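From: Estrella Salinas
Date: 14 April 2021
Subject: Re: [home-automation] Dishes, anybody?

On the list, Issa wrote:
> My sister wants to know when she can buy something that clears the
> table after supper. I told her ten years. Am I being too gloomy?
> The Roltard people make it sound like next December.

Hi Issa, and hi all,

I don't think you're gloomy at all! Picking up one cup is pretty much fine these days, if the cup is a decent size and has a rim you can get a finger over. Plates are what kill you. They lie flat, they're wide, and a two-finger gripper has to come in at the edge at just the right tilt or it shoves the thing across the cloth.
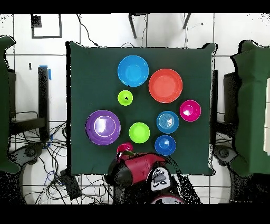 Then there's the stacking (my pet peeve). Small bowl into big bowl, sure. But somebody has to decide which one goes first, and if you get it wrong you have a wobbly tower and start over. My nephew does this at age 4 without thinking, though he does drop a few.

And all this is with plastic, clean and dry! Put spaghetti sauce on it and I'd give up on the spot. I read the Merkholm write-up twice and couldn't find one word about leftovers.

So tell your sister to hang on to her dishpan. Has anyone on here tried the Pollus arm on plates? I'd love to hear how it went, good or bad.

Estrella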